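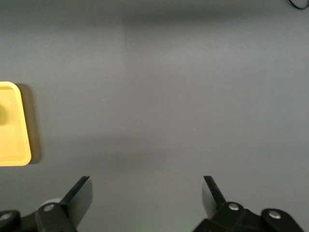
Mogens Ladefoged holds that the question has already been settled, and that any household willing to wait one more year will have a machine to clear the table, fold the towels and put the cutlery away. His view is widely shared among those who sell such equipment. This essay takes a more cautious position.

A chore is seldom one task. To clear a table, a person looks at what is there, decides what belongs in the sink and what belongs in the trash, moves a chair, wipes up a spill and carries on when the telephone rings. A machine may now do one of these things well under steady light and on a flat surface. It does not follow that it can do the next one, or that it can do the first in a different kitchen.

The trial held at the Ploritz workshop in March is instructive. The task was to pick small parts from a bench and place them in a tray. Over 271 attempts on a bare tabletop, the arm completed all but 4. The same arm was then given a bench as the day shift had left it, with rags, offcuts and an open drawer. Of 70 attempts, it completed 7. The staff were not surprised. They had spent most of the morning preparing the first bench, and that labor appears nowhere in the result.

This hidden work deserves more attention than it receives. When a firm reports that a machine has taken over a duty, the public should ask who straightens the parts beforehand, who restarts the arm when it stops, and who collects what has been dropped. At Ploritz the answer was two experienced fitters, whose time costs more than the sorting ever did.

There are duties for which a machine is suitable today. Repeated handling of a single part, in a fixed place, is one of them, and firms with such work should consider it seriously. Homes offer very little work of that kind. Until suppliers publish results from rooms that have not been prepared in advance, buyers would do well to ask for a trial on their own premises, with their own clutter, before any contract is signed.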